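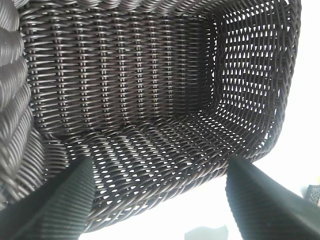
April 16, 2018

Started on the porch furniture at seven and had the dark brown chair done before lunch, if washing counts as done. The resin holds dirt differently from the old rattan set. On rattan the dust goes into the fiber and stays. On resin it sits in the recesses where one strand passes over another, and it comes out if the brush is narrow enough. The paintbrush with the cut-down bristles is still the best tool for it. The toothbrush is too wide for the back panel and too short in the handle for the corner where back and arm meet.

Order of work, for next time: vacuum with the brush head, dry brush, wash, rinse, stand to drain. I skipped the dry brush on the left arm and regretted it. The grit turned to paste in the grooves between the coils and took twice as long to move.

Wash was dish soap in lukewarm water, one capful to the half bucket. I have the Tidberg cleaner in the cupboard but the label wants it left on for longer than I like in direct light, and it left a film on the table last year. Soap leaves none if the rinse is generous. Rinse was the hose with the nozzle at its widest setting, held well back, top to bottom, rim first. Pressure washer stays in the garage. I am not going to find out what it does to a tight weave.

The back is the slow part. The horizontals are packed close and the stakes push them up into rows of small bumps, so a cloth rides over the tops and cleans only what was clean already. Brush along the row first, then up and down the stake, then along the row again. The panel is close to solid, and water does not run through it with any speed. It creeps down the inside face. Tipping the chair forward onto its front edge helps, with a folded towel under the arms so the braid does not scuff on the concrete.

The arms are wrapped on the diagonal, thick enough that a finger wrapped in a rag follows the groove. Went along every turn, outside and then inside. Most of the dirt was on top and in the first couple of inches down, where hands go. There is some green low on the outside of the right arm. That is the side that faces the hedge. It came off with soap and no scraping.

Checked for loose ends while I had it upside down. Found one on the underside, a strand that had slipped its tuck at the back rail and stood out by the width of a thumb. Warmed it with the hair dryer on low, worked it back under the next two crossings with the flat screwdriver, and put a dot of the clear adhesive on the end. The tube says Jernari and gives a full day for cure. Leaving it three. No cracks that I could find on the rim or the arms. The rim has kept its shine better than the seat, which surprised me given that it takes the sun from above.

Did not remove the feet. One glide is worn thin on the outer edge and will need replacing before summer. The diameter is written on the inside of the notebook cover. The Pemora store had the right size in March in a bag of four, and I did not buy it then for no reason I can reconstruct.

Lunch late. Leftover rice and the end of the pickled mustard greens from Châu, standing up at the counter. Went through the order confirmation for the cushions while I ate. Total is 638 with the delivery, against 571 for the flat pads without piping. I went with the piping. The flat ones slide forward on resin and have to be tied, and ties wear a groove in the strands at the back corner. The old set did exactly that. Fabric is the plain gray. Seat depth was the measurement I had wrong on the first attempt, taken across the front edge and straight back, when the cushion has to clear the slight bulge at the bottom of the back panel. Measured again with a steel rule laid flat on the seat and took off the half inch.

The full set new, same pattern, is now listed at 1,645. Noting it here so that I stop thinking about replacing it. A morning of washing and a tube of adhesive is a reasonable alternative.

Afternoon: second chair vacuumed and dry brushed, not washed. The light had moved off the porch by then and anything wet would have stood overnight. It is in worse shape than the first. More dust packed into the inner corners, and a small web across the inside of the left arm with nobody home. There is also a stain on the seat, coffee or something near it, that the dry brush did not touch. Will try soap first, then baking soda paste on a hidden spot underneath before going anywhere near the top.

Table tomorrow, or the day after if it rains. The glass needs to come off before I can reach the apron, and I want the suction handles for that. They were lent out across the street and should be back.

Swept the porch floor at five. The amount of grit under the first chair was out of proportion to anything I saw come off it. Hosed the concrete toward the drain and found the drain cover loose, one screw missing. Used a stainless one from the jar. It is a size too long but it bites.

Hands are rough from the soap. Gloves next time, the thin ones, the thick ones will not go into the grooves.

To buy: chair glides, second cut-down brush (cheap one, inch wide), baking soda, gloves. Return the library book while in that direction. The furniture covers can wait until I have seen whether the zipper on the large one runs.

Checked the chair again at nine with the flashlight. Still damp low in the back corners and along the bottom row of the panel. Left it tipped.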